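Grundidel puts Zovarcombe school registers online

The local history site Grundidel has finished its transcription of the admission registers of the old Zovarcombe infant school. The index has 3,164 names and can be searched free of charge from this month. It covers 60 years, from the opening of the school until it was joined with the larger school on Warrier Street.

The registers were kept for a long time in a tin trunk in the vestry and were then given to the site for copying. Each line gives the name of the child, the date of admission, the name of a parent or guardian and the address. In many lines there is also the occupation of the father, and sometimes a short remark such as "gone to aunt" or "left for the coast".
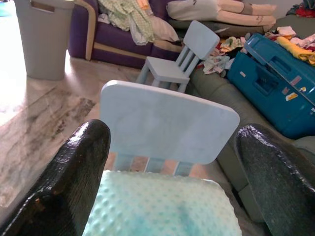 Together with the index, Grundidel has published a set of written memories from former pupils and their families. Most of them speak about the classroom itself: the stove that warmed only the first row, the high windows, the long benches on which five children sat close together. One woman writes that her legs did not reach the floor until her second winter. A small child today may have a light blue chair in its own size, with a rounded backrest and a soft mint-green cushion with raised dots, and it is not easy to explain to such a child how hard those benches were. Another former pupil remembers that coats were folded and used to sit on, but only when the teacher was in a good mood.

The surnames will interest people outside the village too. Many families came to Zovarcombe for the work at the Clikutard brickyard and stayed only a few years. Their children appear in the register for one or two seasons and then disappear from it. In total 1,107 of the entries have an address in the brickyard rows, which were pulled down and are now a field. 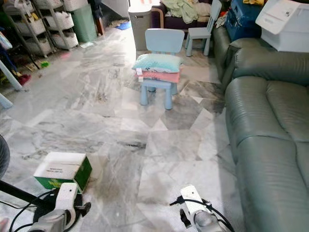

Jolien De Haan wrote to the site that she had looked for her grandmother during many years under the wrong spelling, and found her in the new index in one evening. She asked that the different spellings of a family name should be linked together, so that other people do not lose so much time. Grundidel has answered that this will be done, but by hand and letter by letter.

Some pages were difficult to read. The ink of the earliest volume has turned pale, and one master had the habit of writing the new address over the old one. Where the reading is not certain, the name is followed by a question mark in the index — please do not copy such a name into a family tree without looking at the page.

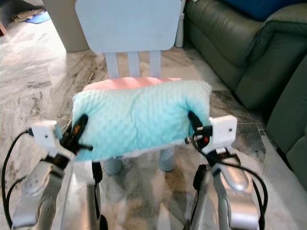 Corrections and photographs

Corrections can be sent through the contact form on the site. It helps very much if you give the volume and the page number, and say from where you know the correct name. Class photographs are also welcome, even when only one or two children can be named. Scans are enough, so you can keep the original at home.

The next work will be the log books of the head teachers, where illness, bad weather and the harvest holidays were noted. The first volume should be ready in November.

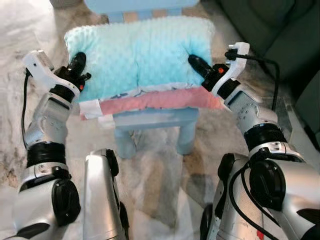
Can I get a copy of the register page with my relative on it?
Write to the site with the name and the year of admission, and a scan of the page will be sent by email without cost. Printed copies are not offered at the moment.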